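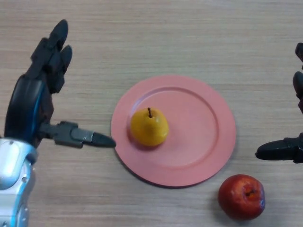
A pear on a pink plate and an apple on the table.

Housing Markets and Local Prices
Handout 4: Reading rent figures
26 Mar 2024

Please read this before the seminar and bring it with you. The worked case uses Cleritville and its two neighboring districts, Hundness and Dinemdale. You will need the same figures again for the May assignment.

1. Asking rent and paid rent

An asking rent is what a landlord puts in a listing. A paid rent is what a tenant hands over each month under a signed lease. Listings are easy to collect, so most published figures are asking rents. They cover only the homes on the market at that moment and leave out everyone who is staying where they are.

In a town where people move often, the two figures stay fairly close. Where tenants stay for many years, they can drift far apart. Older leases in Dinemdale often carry small yearly increases, and a new listing in the same building may be priced well above what the neighbors pay.

When you quote a rent in this course, say which kind it is.

2. Average and median

The average is the total of all rents divided by the number of homes. The median is the rent in the middle when all rents are put in order. A few very expensive homes pull the average up and hardly move the median.

Hundness shows this clearly. Most of its rental homes are small apartments near the bus station. There is also a short row of large houses along the river, and when two or three of those are listed in the same month, the average for the whole district jumps. The rent on an ordinary apartment may not have changed at all.

3. Sample size

The Cleritville rent survey for this course has 283 usable answers. That is enough to talk about the town as a whole. Once the answers are split by district and then by number of bedrooms, some groups become very small. We do not report a median for any group with fewer than 50 answers. If your group falls below that line, combine it with another and say so in a note under the table.

4. Rent per square foot

Dividing rent by floor area lets us compare homes of different sizes, but small homes nearly always cost more per square foot. A kitchen and a bathroom are needed in any home and they are the costly parts to build. A district full of studios will look expensive on this measure even if the monthly rents are low. Compare studios with studios.

Check how floor area was measured, too. Some listings count balconies and storage rooms.

5. What the rent includes

Heat, water and trash pickup are included in some leases and billed separately in others. In the Bashir buildings on the north side of Cleritville, heat is part of the rent. Elsewhere in town it usually is not. The data file has a column called "heat" for this. Leave out the rows where it is blank.

For the seminar

Read sections 1 and 2 again and find one rent figure in a local paper or on a listings site. Write down the source, the kind of rent, and whether it is an average or a median. If the source does not say, write "not stated."

The May assignment is 2 pages, not counting tables. Use the data file from the course page, not the older one from the fall.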